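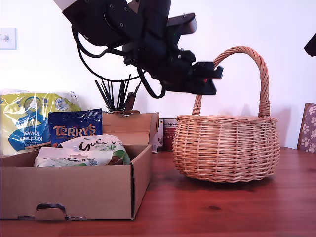
Chocolate in the box, basket still to fill.

I make one gift basket a year, for the raffle at the Girimwood library. They draw it on a Saturday in February and the baskets have to be dropped off the evening before. Last year they sold 1,384 tickets, so I try to put in something people would want to win.

The basket is willow, with a round belly and a tall twisted handle. I bought it at Deschamps, the secondhand place next to the tire shop, for 13 dollars. I looked at a flat one too, with two short handles, and it was cheaper. The trouble with a flat one is that the cellophane sags in the middle. A tall handle holds it up like a tent pole and you can tie the bow right on top.

The round shape has its own problem. It is narrower at the bottom than you expect, and bags of candy slide down and disappear. My first year I put everything straight in and you couldn't see half of it. Now I fill the bottom third with crumpled packing paper and put shredded paper over that. I buy the shred at Nilter in the plain tan color. The bright stuff gets all over the car.

Everything for the basket goes into a cardboard box first. I cut down on chocolate this year because last year's basket was nearly all chocolate and it weighed a ton. There's a blue Terry's bag, a bag of Guylian truffles and one more white package that will lie flat. The Terry's is going at the back, standing up, since it's the darkest and the other two show up well against it. I still want to add a jar of something, maybe the plum jam, and a box of tea.

A few things I do every year:

Take the price stickers off before anything goes in the basket. A hair dryer gets most of them.

Put the heaviest thing in the center, under the handle. If the jar goes to one side the basket tips when you pick it up.

Cut the cellophane longer than you think. I use 2 sheets, crossed, and trim the top after the ribbon is on.

I paid for the chocolate with the gift card from Zokon and wrote the rest down in the notebook. The limit I set myself is the same as last year. I'll get the jam on Thursday and wrap it all that night.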